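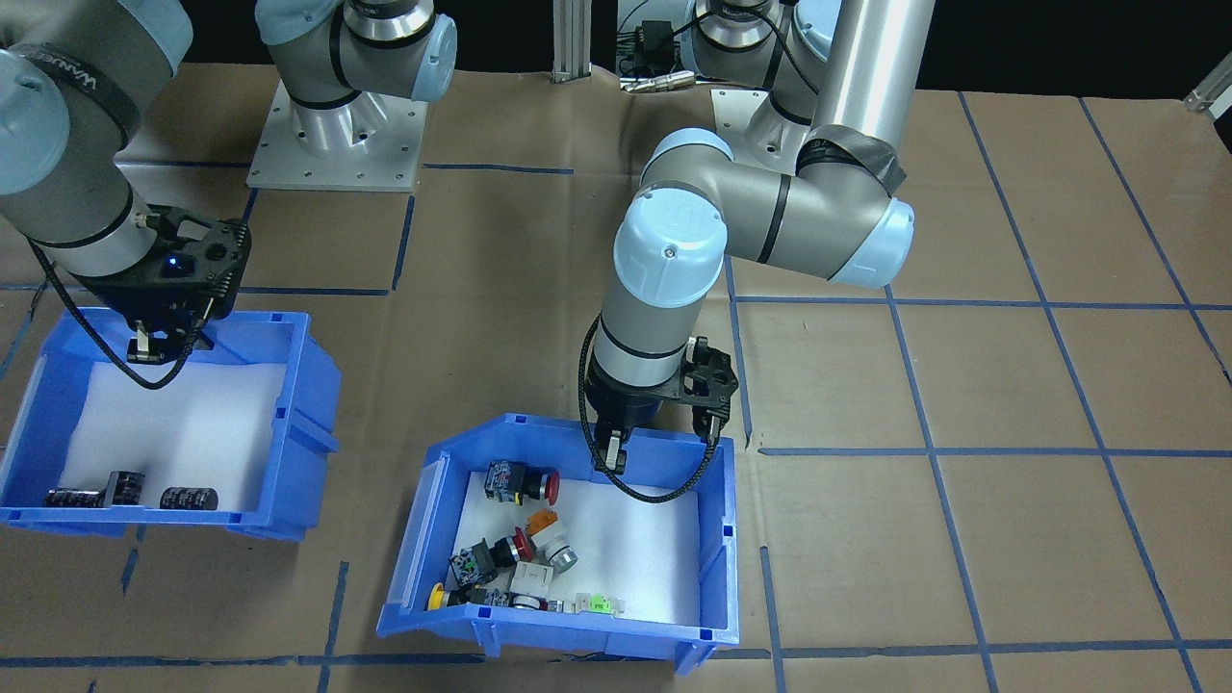 Afroza Khondokar wrote that a breaker which trips only when the motor starts is usually not overloaded, and asked for the nameplate current before anyone guessed further.

Forum > Workshop Electrical > Breakers and Wiring

Browse Recent Unsolved Tags Sign in

Breaker trips at compressor startup, runs fine otherwise

Cillian Nic Aodha
July 30, 2024
Nameplate is 11 amps at 120 V. It is on a 15 amp circuit with a 14 gauge run to the far wall of the garage, and nothing else is plugged in. It trips on maybe one start in 4, always within a second of the motor trying to turn over. If it gets past that, it fills the tank and shuts off normally. I moved here from Cladville in March and it never did this at the old place. Is the breaker bad or is the wire too light?

Afroza Khondokar
Thanks for the nameplate figure. 11 amps is within the rating of 14 gauge on a 15 amp breaker. Starting current on a single-phase compressor can be several times the running current. Things to check, in order:
Unloader valve. You should hear a short hiss when the pressure switch opens. No hiss means the motor is restarting against a loaded pump.
Extension cords. Remove them. Voltage drop makes the start longer.
Start capacitor. Unplug, discharge it safely, then compare the meter reading with the value on the can.
Only after that would I replace the breaker. Use the type listed on the panel label.

Hnat Yatsenko
just put a 20 in, fixed mine

Maysoun Farah
Do not do that on 14 gauge. The breaker protects the wire in the wall. If you want 20 amps, run 12 gauge the whole way. Mine had the same symptom and it was the check valve leaking tank air back to the pump head. Drain the tank completely and try 7 starts from empty. If none of them trip, look at the valves first.

We use cookies to remember your login and settings. Accept Manage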